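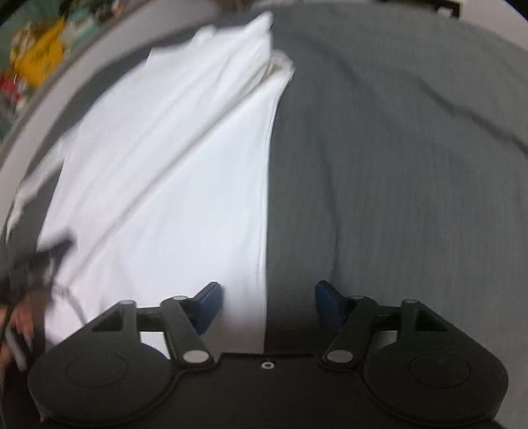 White garment on the dark grey cover, spread out

Druvis folding cover, dark grey

I started making these because I was fed up with folding on the bed. The duvet moves, the shirt moves, and you end up chasing a sleeve across the room! So the Druvis is a big plain fabric cover that you throw over a table, a worktop or an ironing board turned sideways (my own favourite, though it does need a steady one), and you've got a proper place to lay things flat.

Why dark grey? I tried a cream one first and kept losing the edges of my white shirts on it. On the grey you can see exactly where a hem runs, and any crease you still need to smooth out shows up straight away. White washing is what I sort most of, so that settled it. Leire Quintana has one on her sewing table and uses it for pinning hems as well, which I hadn't thought of.

It does ripple a bit. It's cloth, it isn't stuck down, and if you tug a heavy garment across it you'll drag a wrinkle along behind. I give mine a quick sweep with my forearm between loads – takes a second. If you want it tighter, there are 4 ties underneath, one at each corner, and they'll go round most table legs.

How I use it: collar or waistband away from me, long seams smoothed down with the flat of my hand, then corners opened out before I fold anything. Bunched corners are where lumpy piles come from, I'm convinced of it.

Washing: 40 degrees, on its own the first 2 times as the dye is strong. Line dry if you can. Please don't put it under anything white while it's damp!

Sold singly or as a pair. I sew them in small batches, so if it says sold out, drop me a line and I'll put your name down for the next lot – Jaruwan Wongsuwan answers the messages when I'm at the machine.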